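Two-Armed Robots Join the Staging Crew at Nistura's Clerkby Showroom

Home furnishings company Nistura is putting robots to work on one of the oldest chores in the business, setting out the pillows, and the people who used to do all of that bending and lifting are getting a good part of their day back. 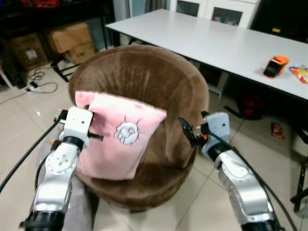 CLERKBY, November – Anybody who has ever worked in a furniture showroom can tell you that pillows don't stay where you put them. Customers pick them up, give them a squeeze, carry them halfway across the building and set them down on something else entirely (and we're glad they do, it means they like them!). Then somebody on our staff has to gather them all up again and put them back so that the next family through the door sees the room the way it was meant to look.

Our Clerkby location has 686 seats on display, counting every chair, sofa, bench and pouf, and on a busy day the staging crew there handles 3,000 pillows and cushions. That's a lot of stooping. When we sat down with the crew last spring and asked which part of the job they would most like some help with, the answer came back before we had quite finished asking.

So we called our neighbors at Villanueva, who build and program two-armed machines for shops and small warehouses, and together we started the program we call Godness. The name began as a typing mistake in an early email and everyone liked it too much to let it go.

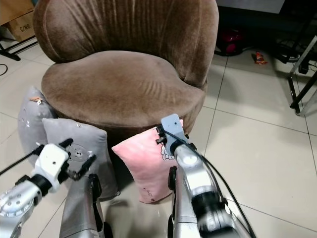

We chose low, round seating to begin with because the crew told us those pieces were the hardest on their knees and backs. Soft goods are a real challenge for a machine, too. A pillow sags and wrinkles and has no proper handle, and a plush one behaves quite differently from a smooth one, so Villanueva's programmers have spent many patient hours alongside our stagers learning how an experienced person picks one up.

All 40 members of the staging crew are staying on, and we want to say that plainly. Their hours and pay are the same as they were before the program began. What has changed is how the hours are spent. Each shift now includes time for planning room layouts and choosing fabrics, and for walking the floor with customers who would like a second opinion. Stagers who want to learn to run and teach the machines can take a paid course at Villanueva, and the first group has already finished. 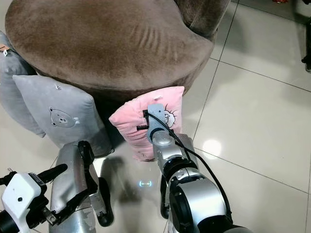 Gray and pink pillows at the base of a round brown velvet seat, with a gripper against the pink one.

The crew still decides how every display should look, and a stager checks each one before the doors open. Any member of staff may stop a machine at any time, without asking a supervisor first.

Godness will run at Clerkby for three more months, after which Nistura and the crew will decide together which chores to take up next. Folding throws is the current favorite.
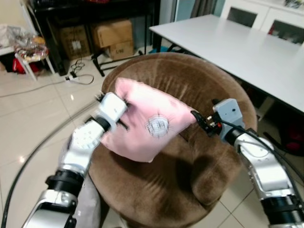 Both arms hold a pink cushion over a brown tub chair.

About Nistura
Nistura sells chairs, sofas, pillows and other comforts for the home. Its staging crew and its fabric room are both based in Clerkby.

About Villanueva
Villanueva designs and programs two-armed robots for retail floors and small warehouses.

Media contact: Nistura Press Office, Clerkby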